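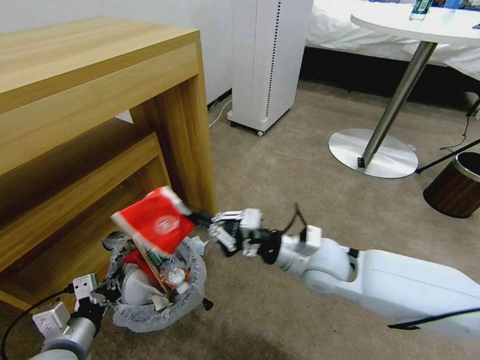
Work and Automation, Unit 4: Room Cleaning
Handout for the February session
Instructor: Horațiu Bucur

Read this before class and bring your notes on the two questions at the end.

The case

Furtună is a guesthouse in Zindthorpe with 34 rooms. Until last year each attendant did a full room alone: bed, bathroom, surfaces, trash, floor. The owners then brought in two-armed robots supplied by Punier, with scheduling software called Jokeo. The robots handle pickup and trash. Attendants handle beds, bathrooms and the final check.

What counts as pickup

Pickup means loose waste from floors, desks and tables, placed in a bin. Wrappers, bottles and cardboard are on the robot's list. Anything that might belong to the guest is left where it lies and marked in Jokeo for a person to look at. A bottle on a table with liquid in it is treated as the guest's. Small dark objects on carpet, such as caps and plugs, are the hard category. The attendants asked that these always be marked.

What changed for the attendants

1. Bending. Staff had listed floor-level work as the worst part of the job for their backs. There is less of it now.

2. Pace. A full room used to take 25 minutes, and the attendant chose the order of tasks. Jokeo now sets the order of rooms, and a late robot means a person waiting in the hallway. Waiting time is paid, but it was not paid in the first month. Staff had to ask for it.

3. Skill. Two attendants were trained to restart a robot, free a stuck liner and clear cables from its path. They get a higher hourly rate. The others do the same things when those two are off shift, at the old rate.

4. Checking. In one month the robots marked 102 items for review. Each one has to be opened on a phone and closed by hand. This task did not exist before and is not in the written job description.

Terms to know

Task splitting: dividing one job between a machine and a person.
Residual work: what is left to the person after the split.
Hidden work: tasks created by the machine that are not listed or timed.

Questions for discussion

Which of the four changes would show up in the owners' records, and which would not?

Suppose you are rewriting the attendant's job description. What goes in, and at what rate of pay?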